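Progress report to the Fodor small grants program
Project: Household lending shelf, Prulldale and Weststead
Period: until the end of August
Prepared by: Máté Antal

In this period we continued with sorting the donated household goods. At the start of summer we had 300 pieces waiting in boxes, and at the moment of writing 124 of them have a label and an entry in the list. This is slower than I promised in the spring. The main cause is the small things, which take as much time to enter as the big ones and often arrive mixed together in one box.

Kitchen glass is now finished for Prulldale. We decided to keep the ribbed glasses, also when we have only one of a kind, as people borrow them for flowers and for pencils. Glasses with a damaged rim are put aside and will not be lent. Lids and coasters were more difficult. Many came without the thing they belong to, so we made for them one common category, "flat and round," and the borrower can try which one fits.
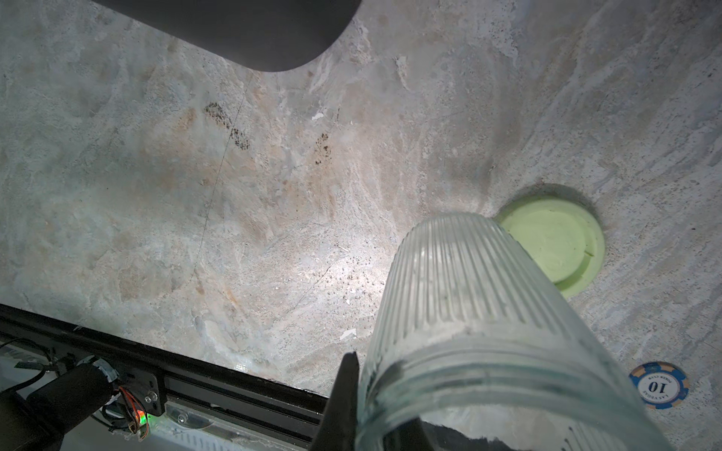
Games are the second group. The donors gave us 11 boxes of games, and only two were complete according to their rules sheet. Loose poker chips, dice and counters are therefore collected in a shared tin, and a family can take from it what is missing in their own game. I would like to ask your opinion about the chips, because one parent in Weststead was not happy with them. For me they are only counters — but I will follow what you prefer.

The Prerkix labels hold well on smooth glass. On ribbed glass they lift at the corners after washing, so we now put them on the bottom of the glass. We have enough labels until winter.

Still open from the last report: the worktop in Weststead. The price we received for changing it was higher than the line in the budget, and I did not sign it. I asked for a second price and expect it on Tuesday.

Plan for the next period: to finish the cutlery and the baking forms, to open the shelf in Weststead one more afternoon per week, and to send you the corrected list with the column for condition, which was missing last time.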